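在家练双臂机器人：把瓶子放进柜子，先在仿真里摔够再说

发布于 2023年11月9日

上一篇写完底座接线以后，Sajib Pathirana 留言问我什么时候能看到机器人干点正经活。我的回答是：先让它在电脑里干。真机目前还在 Rangel 共享工坊的架子上，两条胳膊只装好一条半，而仿真里的它四肢健全，情绪稳定，摔了瓶子不用拖地。

这篇讲的是怎么搭一个“抓瓶子、放进柜子”的厨房任务，用遥控的方式录演示数据。默认你已经装好了仿真器，模型能加载，手指能开合。手指还不能开合的，请回去看上一篇，我在评论区陪你。

一、准备场景

厨房不用自己从头建。我用的是 Heloísa Coutinho 整理的一套模型，她给它起名 Itley，听上去像个家具城，其实就是一堆网格文件加一份写得很凶的说明。台面、电器、柜子都有，柜门带铰链，可以真的转。

导入后先做三件事：

1. 检查单位。我第一次导入时柜子比楼还高，机器人站在底下像来参观的。
2. 把柜门的关节阻尼调大一点。默认值太滑，胳膊肘蹭一下，门就自己走了。
3. 给瓶子单独设碰撞体。不要直接拿显示用的网格去算碰撞，瓶颈那一圈细节会让求解器想不开。用两段圆柱拼起来就够，粗的一段是瓶身，细的一段是瓶颈。

瓶子我换着用好几种，形状、瓶塞、封口都不一样。只用一种瓶子练出来的策略，见到第二种就会像见到前任一样绕着走。

二、相机放哪儿

遥控的时候你看什么，将来策略就看什么，所以相机别图自己舒服。我试过从侧面看，画面很像广告，可惜完全判断不了瓶底离柜板还有多远。后来改成从上往下看，高度刚好能把台面边缘和柜口一起收进来。

缺点是一条胳膊常常在画面外面。处理办法很简单：录制前把不干活的那条胳膊锁在收起姿态，免得它在你看不见的地方搞副业。Parviz Ahmadpour 不信这个，他那条闲着的胳膊把一整段录制都用来推墙。

三、抓取

抓瓶子先别急着合手。把手腕转到和瓶身轴线差不多垂直，再慢慢靠过去，让手指从两侧包住。合手的时候分两步：先合到刚好接触，停一下，再加力。一步到位的后果，是瓶子像肥皂一样飞出去，然后你会在地板下面找到它。（地板没设碰撞体的话。别问。）

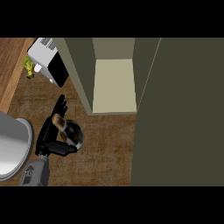
抓稳以后，瓶子多半是歪的。这时候新手最爱干的事情是松手重抓，我建议忍住。歪着走没有关系，先把它提到离地面足够高的位置，在开阔的地方把手腕转正，再往柜口送。在柜口里面转手腕，等于在电梯里换被套。

摩擦系数也在这一步调。手指和瓶身之间太低会滑，太高又会粘住，松手时瓶子跟着手走，画面十分感人，数据完全没法用。我的做法是从低往高加，加到提起来不滑就停，多一点都不要。

四、进柜

柜口窄，手比瓶子宽，这是整个任务里最烦人的一段。顺序如下：

1. 确认柜门开到底。半开的门会在你最专心的时候碰到前臂。
2. 把瓶子竖直，在柜口外面停住。
3. 前臂斜着进，不要正对着柜口。正着进的话，手背会挡住瓶底，你就只能靠信仰放置了。
4. 瓶底越过柜板边缘以后再往下降，速度调到最慢一档。
5. 瓶底碰到柜板，先别松手，等接触力稳定。
6. 手指一点点张开，沿着来的方向退出去。

第四步我失败的次数最多。瓶底那一圈卡在柜板边上，从上面看过去完全像是放好了，一松手，它就给你表演慢动作倒地。后来我在界面上加了一个小数字，显示瓶底到柜板的距离，情况才好起来。这算不算作弊？真机上也可以装传感器，所以我认为不算。Parviz 认为算，我们保留各自的意见。
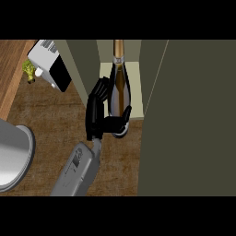 进柜阶段：瓶子竖直立在柜口，手还握着瓶子，前臂从下方斜着伸过来。

五、录制和筛选

遥控我用的是两个手柄，映射代码改自 Valquíria Prado 放出来的 Hitville 脚本。她原来的版本把左右手柄写反了，用了一个月我都以为是自己的脑子有问题。现在的版本已经修好，但我的肌肉记忆还没有。

每段演示从胳膊收起开始，到手完全退出柜口结束。我把时间上限设成 1118 步，超过就自动丢掉。犹豫太久的演示，策略学走的也是犹豫。

到目前为止一共录了 285 段，筛选标准写在这里，供参考：

瓶子最后是倒的，丢。
瓶子立着，但碰过柜门，留，另外标记。
中途松手又接住，丢。我知道很帅，也得丢。
录到一半去接电话，胳膊悬在半空的，丢。

随机种子我固定成 2591，方便你们复现我的瓶子摆放位置，连同我的失误。

六、常见问题

瓶子在手里抖：八成是时间步长太大。先减半试试，还抖就检查瓶子的质量是不是填成了零点几克。

手指穿进瓶身：碰撞体没有跟着缩放。改了显示尺寸，碰撞那边也要改。

画面上下有黑边：渲染比例和窗口比例对不上，不影响录制，看不惯就改窗口。

柜子里太暗：加一盏不投影子的灯，放在相机旁边。别放进柜子里，亮得像冰箱。

整个场景变慢：看看是不是给西兰花用了原始网格做碰撞。台面上的摆设给个方盒子就行，它又不参加任务。

下一篇讲怎么用这些数据训练，显卡是从 Sukommont 的二手店里收来的，风扇声音很有个性。Simone Dantas 说愿意拿她那台机器跑一遍做对比，等她跑完我把两边的曲线一起贴出来。配置文件在页尾的压缩包里，解压以后先改路径，里面写的还是我自己的用户名。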